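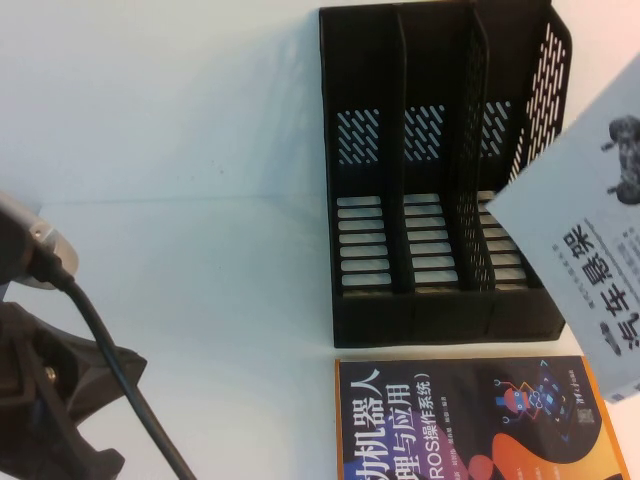 Cheese room walk-through, December, with my comments

I do this check at the Kisholm shop every morning at 8, before the first wheel gets cut, and again in a lazier form after lunch. People kept asking for my list, so I typed it up (my handwriting is a crime). It's written for a small counter with one walk-in and one little aging cabinet. If you have a big cave with its own staff, you'll want something longer than this.

1. Walk-in temperature
Checked: OK
Read the thermometer on the middle shelf and ignore the display on the door. The door display on our Zillix runs cheerful. I write down what the shelf says, with the time, before I've touched anything else.

2. Door seals
Checked: needs attention
Bottom corner on the hinge side is starting to curl again. I ran a strip of paper along it and it slid right out, so the cold is sliding out too. New gasket ordered from Margaritis. Until it gets here, push the door closed with your hip and wait for the thunk!

3. Washed rinds away from everything else
Checked: OK
They get the bottom shelf and their own boards. I once let an Emon sit next to a fresh goat log over a long weekend and the goat log came out tasting like a barn in August. The Emon was gorgeous, I'll give it that.

4. Boxed soft cheeses
Checked: OK, one pulled
Lift the lid on every single one. Look for pink or black spots, weeping at the seam of the bark, and any smell of ammonia that hangs on after the lid has been off a few minutes. A quick whiff that goes away is normal for a ripe one. One today was still making my eyes water when I came back to it, so out it went and into the waste log.

5. Dates and labels
Checked: fixed on the spot
We had 26 boxes in and 3 had labels that had gone soft and slid off. I matched them back to the delivery sheet and rewrote them in pencil (pencil survives the damp, ballpoint doesn't). If you can't match a box to a sheet with certainty, it doesn't get sold. Raw milk cheeses also need the raw milk sticker on the front, where a customer will see it.

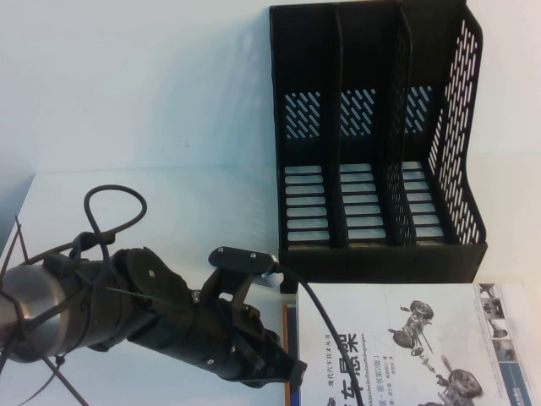 6. Knives, wires and boards
Checked: OK
Blue cheese has its own wire and its own board, always. Run a thumbnail along the board and if it catches in a groove, sand it or retire it. I check the wire handles too – the left one on the big cutter works itself loose every couple of weeks and I'd like everyone to keep their fingers.

7. Sanitizer bucket
Checked: remade
Fresh at opening, fresh at lunch, test strip both times. It was too weak this morning because somebody (me) eyeballed it. Label the bucket, and keep it down low, never on a shelf over food.

8. Warming oven for tastings
Checked: OK
We bake the soft ones in their boxes with a splash of white wine and a clove of garlic, 20 minutes, foil around the outside. Look at the box before it goes in. Some are stapled and some are glued, and the glued ones can pop open and give you a lake of very expensive cheese on the oven floor. Oven mitts on the hook, please, and no damp towels for grabbing hot boxes.

9. Allergen cards
Checked: one missing
The walnut one had wandered off. I made a new card and stood it next to the bread. Crackers get a card too, even the plain ones.

10. Floor
Checked: OK after mopping
Whey is slippery, and brine is worse. Mat goes back flat with the corners down.

Still open: the gasket, and a spare cutter handle. I'll look at the door again when I do the afternoon round.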